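4.2 Itinerary planning and stop order

Travelers in the Landano set were asked to build a road trip of their own, then the planner built one from the same dates and budget. Sample size 400 itineraries, 2,000 km cap per trip, no flights. Most people front-load the big towns. Planner does not – it spreads them out and puts short driving days after long ones.

Weather was the weak spot. Daily highs came from monthly averages, so a December trip over the pass at Virkthorpe got the same driving time as one in June. We fixed this later (see 4.4) but the numbers in this section are form before the fix.

Hotel choice mattered less than expected. Trips booked through Ratum had later check-ins, and a late check-in pushes dinner, and dinner pushes the next morning. A 45 minute slip on day one was still there on day three in most of the itineraries. Lake stops soaked up some of it. Museum stops did not, closing times are fixed.

Reviews of stops were pulled once, 3,000 in total, duplicates removed by hand. Nothing was re-pulled during the study.

Figure 6. Desktop tower, side panel removed.

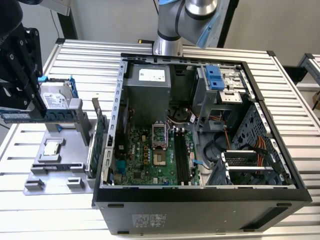

One traveler on the Sjöberg route wrote that the plan was fine on paper but left no room for getting lost, and that she would of traded two of the stops for one free afternoon. Similar comments came up for the coastal routes. We did not score free time – a gap in the measure, taken up again in section 5.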